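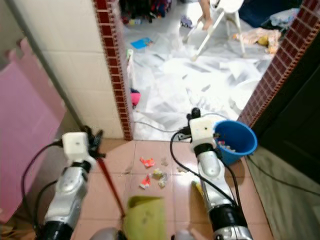
25 March 2019

Tile adhesive, pot life and open time. Second series.

Continued with the Gwilliam powder from the new bag. Emlyn asked me to keep the water the same as in August, so that the two series can be compared. I weighed 2000 g of powder for each batch and mixed until no lumps were left, then let it stand for nine minutes and stirred again. The instruction on the bag gives a shorter rest, but in August we used nine, so I stay with nine.

Batch A was still workable when I went to lunch. Batch B had already a skin on the top. I think the lid was not closed well on B, this is my mistake and I will repeat it. Please do not use the B values in the table for Civport yet.

Pull-off samples from last time are now 72 hours old. Khairul will test them on the small press. He wants the samples marked on the back side, not on the face – the face marks disappear under the glue of the steel disc. I have re-marked all of them with pencil.
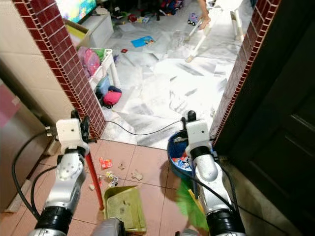 Dry residue in the joints is still my main worry with the Norkska grout. If there is dust on the edge of the tile, the grout does not wet it properly and we see a thin line after curing. Caradog says a vacuum is enough, Emiko prefers a damp sponge. A broom with a dustpan, like the green ones in the doorway, takes the larger bits from the face of the tiles, but I would not trust any bristles for the joint itself. For the next panel I will do one half with the vacuum and one half with the sponge, and write down which is which before I start.

To do:
– repeat batch B, lid closed
– order 100 more spacers
– ask Babatunde if the humidity logger was moved, the curve has a step in it

Recent entries
Drarkuteo primer, first impressions
Grout colour after curing, Norkska
Small press: calibration notes
Adhesive pot life, first series (August)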